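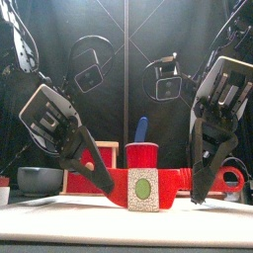

Two robot arms at work over a red wrench-shaped piece during the open day at Zostmont.

News > Campus > Engineering

Zostmont opened its automation laboratory to the public on December 5, 2020. Visitors were admitted in groups of five, and registration closed after 27 groups had signed up.

Demonstrations were led by Mieke Jacobs and Chin-lung Yang of the Pranlow program, which studies how two arms can share a single task – a subject the laboratory has pursued for three years.

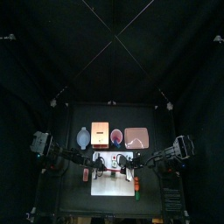
The Pranlow program receives its principal support from De Smet, and its work is directed toward small assembly shops. Dr. Jacobs told visitors that electronics remain a demanding subject for the group. With both grippers over a white board fitted with a red button and a green one, she answered questions on wiring and control.

A second open day is planned for February. Inquiries may be directed to Kristof Vermeulen.

3 comments | 27 shares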